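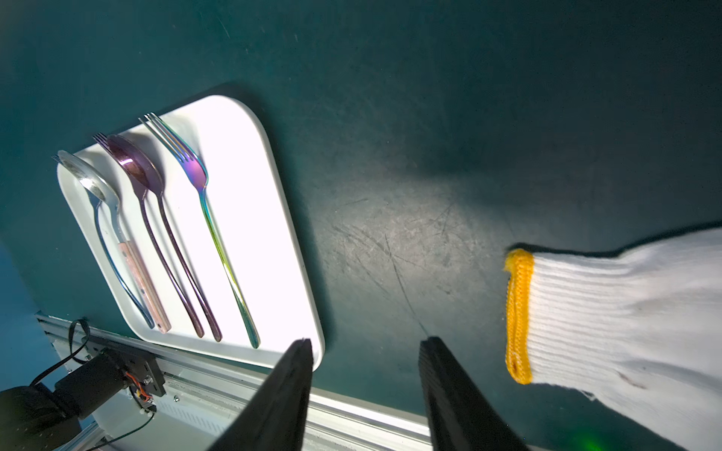 Colored flatware: which tips are worth your time

Every few months somebody sends me another list of tricks for keeping rainbow, rose-gold or purple cutlery looking new. Foil in the sink. Baby oil on a cotton ball. Toothpaste, naturally. I own more of this stuff than a sensible person should, a mix of odd pieces from broken sets, and I've tried most of the tricks. Many of them do nothing. A couple do harm.

So these are the ones I still use, the ones I gave up, and what I think of the claims on the box.

1. Find out what you bought, if you can

Seller descriptions are close to useless. My Valetti set said "titanium finish" on the front of the box and "color plated" on the back, and the leaflet inside didn't mention either one. It did say 200 washes, with no word on what happens at wash 201. I take that sort of number as decoration.

What you need to know is that the color is usually a very thin layer over stainless steel. Thin layers scratch. If the seller tells you it can't be scratched, ask whether you can send it back once it is, and see how quickly you hear from them.

2. Skip the foil bath

The foil and baking soda bath is for tarnished silver. Colored steel isn't tarnished silver. I left two Ino forks in one overnight and they came out looking exactly the way they went in, and I had used up a good piece of foil.

3. Skip the toothpaste too

Toothpaste is a mild abrasive. Rub it on a thin colored layer and you are sanding it, slowly, with a mint smell. The same goes for scouring powder, melamine sponges and the green side of the ordinary sponge. Dish soap, warm water, soft cloth. I know it's dull advice, and I'd be suspicious of anyone who charges you for better.

4. Check it under a hard light before you decide it's ruined

These finishes change color depending on how the light hits them. A fork can look blue at the head and green down the handle, then mostly purple when you turn it. People see a pink streak, decide the coating is going and start scrubbing. Hold it up by the end of the handle, tines at the top, and turn it slowly. A reflection will slide along as you turn.
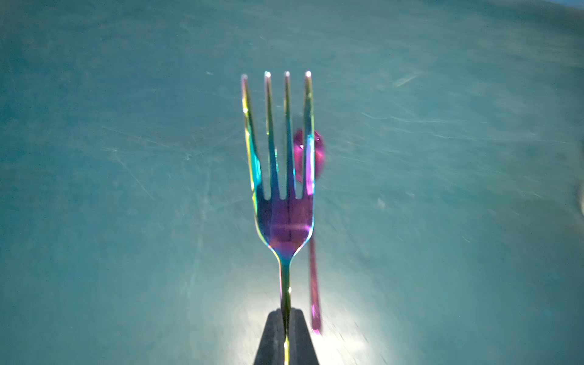 A worn spot stays put. Run a fingernail over it as well – if there's an edge you can feel, that's a scratch or a chip, and no polish will bring it back. If it feels smooth and wipes off with a drop of white vinegar on a damp cloth, it was hard water all along. Rinse the vinegar off promptly. I wouldn't soak anything in it, whatever the videos say.

5. Dishwasher: maybe

Rhonda MacPherson, who has run more dinners off colored flatware than I ever will, puts hers through every night and says it's fine. Mine, a Chisholm set of the same sort, went cloudy by November. Different water, different detergent, possibly different coating. Neither of us has proved anything. What I do now is wash the rose-gold by hand, because I like it best, and let the rest take its chances on the top rack. No lemon-scented detergent, and no piling forks and spoons into one basket slot where they can rattle against each other.

6. Dry it right away

This is the tip I believe in most. Water spots barely show on plain silver-colored steel and show up badly on purple. A cotton dish towel, straight out of the rinse. Air drying on a rack is fine if you enjoy spots.

7. Don't pay for the special tray

Jakitz wanted 129 dollars for a lined drawer insert with a slot for each piece. A plain tray with a raised rim does nearly as well if you lay the pieces down in pairs, heads all one way, and don't throw them in. Fork half under the spoon is all right. Fork tines against a spoon's bowl in a drawer that gets slammed is how you get scratches, and the expensive liner won't save you from the slamming.

8. Stop trying to match it

Replacement pieces rarely match. I've ordered "the same" purple twice and got two purples. Mix the colors on purpose, one of each at every place if you like, and a missing spoon stops being a problem. It also means you can buy singles, which cost less than the 16-piece box you'd otherwise need for the sake of one fork.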